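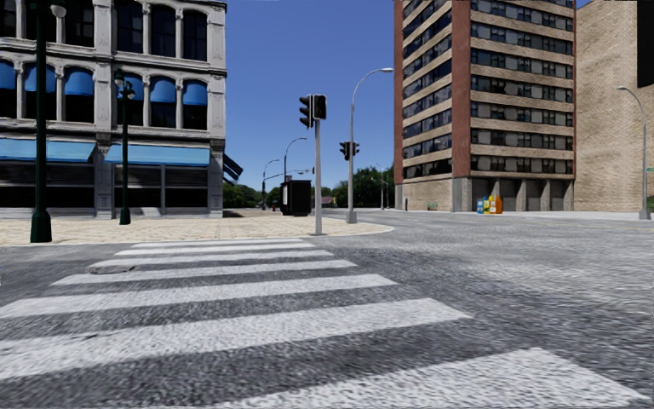
How to Plan a City Walk You'll Want to Finish

I used to be terrible at this. My idea of a city walk was leaving the house with half a bottle of water and a vague plan to "head downtown," and then two hours later I'd be standing next to a freeway on-ramp, hungry, with a blister, looking up bus times. I've gotten a lot better (mostly by messing it up many more times) and people keep asking how I put my routes together, so I finally wrote it all out.

This is for walks in a town or city, half a day at most. I don't know a thing about hiking. Ask somebody with poles.

Step 1: Pick the end first

Pick a place where you'd be happy to sit down. A bakery, a library, your cousin's porch, whatever. Mine is usually a noodle place called Vũ over in Dardale, and I'm not going to pretend the walk isn't an excuse for the soup.

Check the opening hours for the day you're going! I once walked clear across town to a locked door and a handwritten sign. I ate crackers at a bus stop and sulked the whole way home.

Step 2: Draw the lazy line, then bend it

Pull up any map and look at the shortest walking route. It'll nearly always put you on the biggest road, which is fine for getting somewhere and pretty miserable for three hours. So I drag the line over by one or two blocks wherever I can. Side streets are quieter, there's usually more shade, and you get front yards to be nosy about.

Things I'll bend a route toward:

Parks, even tiny ones
Water of any kind
Old main streets with small shops
Public restrooms (write these down, I'm serious)

Things I'll bend it away from:

Long stretches next to a parking lot
Anything with "Industrial" in the street name
Steep hills in the last third, when your legs have already quit

Step 3: Look at your crossings

I skipped this for years. When you've got a rough line, go along it and look at every place where you have to get over a big road. Satellite view is great for this, because you can usually make out whether there are painted stripes or nothing at all. If there's no marked crossing, look a block up and a block down. Walking an extra block is a whole lot nicer than standing on a curb waiting for a gap in four lanes of traffic.

Satellite pictures can be old, though, so keep a backup in mind. And once you're out there, cross at the corner, look at the turning cars as well as the ones coming straight at you, and don't read your map halfway over. I save all my map reading for the sidewalk.

Step 4: Figure out how long it'll really take

The map's time assumes you never stop. You'll stop. You'll stop for a dog, for a shoelace, for a weird mailbox. I take whatever the app tells me and add 40 percent, and I come out pretty close almost every time.

My friend Thư Huỳnh walks much faster than I do and adds nothing, and she's also the person who has eaten a sandwich while jogging to catch the last bus. So you know, choose your own style.

Step 5: Mark your bail-out points

Find 2 places along the way where you could quit and get a ride or a bus home. Write down the route number and how often it runs. I put one near the middle and one about three-quarters through, where I tend to get grumpy.

I've used them plenty. Last December I bailed out at the first one in sideways sleet and was home under a blanket within the hour, and I regret nothing.

Step 6: Pack less than you think

My whole kit:

Water
One snack that doesn't melt
A dry pair of socks in a sandwich bag
Bandages
A phone, fully charged
A few dollars in cash
A hat

I carry it in a small Wemon sling bag that I bought used, and any bag that doesn't bounce will do the same job. Please don't break in new shoes on a long walk. I know they're pretty. Wear them to the grocery store for a week first.

Step 7: Put it on paper too

I write the turns on an index card, in big letters, and stick it in my pocket. Street name, left or right, next street name. Phones die in the cold, and it's also just pleasant to go a few blocks without a screen in your hand.

Definitely write down the distance from your last turn to the door. Mine says "800 feet, blue awning," and when my feet hurt I love that line more than any other on the card.

Step 8: Make notes when you get home

Do it the same evening or you'll forget. Which block smelled amazing, which sidewalk ended for no reason, where the restroom was locked. Định Tôn, who got me into all this, keeps his in a shoebox, sorted by neighborhood. I keep mine in a spiral notebook with soup on it.

Next time you plan a route through the same area, dig out the old notes and start from there. I've walked to Dardale more ways than I can remember by now, and I'm still trying to find one that skips the hill behind the post office. If you know it, leave me a comment!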